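**Ticket 1581: heat alarm in kitchen keeps sounding, Bramwell Court**

Opened 23 Oct 2026 by Freya Blackburn

Tenant in flat 16 reports the kitchen heat alarm going off at night with no cooking on. The fire service attended once and found no fire.
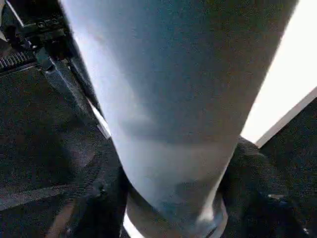 Tenant was told to leave the alarm connected and to ring 999 if there is any smoke or smell of burning.

**Update, P. Kuzmenko**

Visited at 1600. Unit is a Lania mains alarm, linked to the hall and landing. Test button works on all of them. Event memory shows 4 activations, all from the kitchen head. Cleaned it and checked the wiring. Base was secure.

**Update, P. Kuzmenko**

Went off again overnight. Swapped the kitchen head for a new one from the Brivden store and re-linked it. Old head bagged and labelled for return to the supplier.

**Update, F. Blackburn**

No further alarms reported. Tenant asked whether the fire service charges for the call-out. Told her no.

Status: monitoring. Retest due in December with the rest of the block.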